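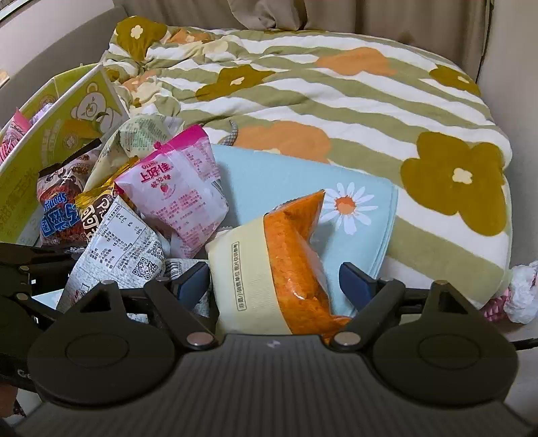

Who gets the boring half of the job?

Snacks. That's what a lot of the automation talk at Chauke comes down to now. Soft bags, slippery bags, bags full of orange puffs that crush if you look at them wrong. A hand-held gripper, two blue finger pads, somebody's wrist doing the steering. Pick up, put down, again.

I did packing for 12 years before I moved to the Lernness desk, so I have opinions.

First one: the hand work is still hand work. Management says "automated" and people hear "gone". What I see is the same people holding a tool and being asked to teach it what their fingers know. Nobody's pay slip changed for that. It should. A good packer knows how hard to pinch a twisted bag top, and that knowledge is leaving the building for free.

Second: I don't miss the wrists. I had 3 rounds of physio. If a machine wants the night run on the sweets line, let it have it — I mean that. The company wants 89 percent of picks off our hands by May. Fine. Then say what the hands do next. Skeltutstead got a six week retraining course and a real choice of jobs at the end of it. We got a poster.

Third, and this is the one that gets me shouted at in the break room. Refusing to touch the grippers won't save anybody. Be in the room when teh rules get written. Ask who owns the recordings, ask about breaks, ask what a slow shift counts as. Get it on paper before the pilot ends, becuase after that they stop asking us anything.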